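Wanted: a person to find out why our grippers drop things

Dikia, fault review, part-time contract, two openings. Posted September 27, 2020

We pay people to fold laundry at home with a hand-held gripper, and the recordings are used to train the Joltero folding arm. Joltero folds well in the demo room. In the last test period it let go of the garment partway through a fold 226 times, and 13 of those ended with the arm pulling on cloth caught in its own linkage. One of the 13 tore the finger pad off and kept going. The stop that should have cut in did not.

The supplier, Mägi, says the pads are fine. Our software group says the software is fine. The report we got from Lilach, the outside lab, says "operator variation," and we don't think much of that explanation – there is no operator on the arm. You would be hired to believe none of us until you have checked.

What the work is

You'll go through the logged drops one at a time and write down what let go and when. You'll repeat the worst ones by hand with the same type of gripper, on ordinary clothes on ordinary beds, and compare. Dark, smooth fabric is where most of the complaints come from, so expect a lot of black pants. You'll also test the stop, over and over, and sign your name to the result.

Who should apply

Someone who has done failure work before, on any kind of machine. Garment factory, elevator repair, printing presses, all good. A degree is not required. Please don't send us a page on how automation will change the home. We have heard it.

Hours and pay

23 hours a week through the end of November. Hourly pay, set before you start and the same whatever you find. Your report goes to the whole company with nothing taken out. We put that in the contract after the Lilach report reached us in three different versions.

To apply, send one page on a fault you traced and what the first wrong answer was. No cover letter. 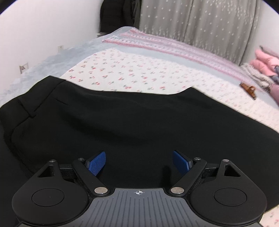
Will I be working near the arm while it is powered?

Only for the stop tests, from outside the guard, with a second person at the main switch. All other work is done with the hand-held gripper or from the logs.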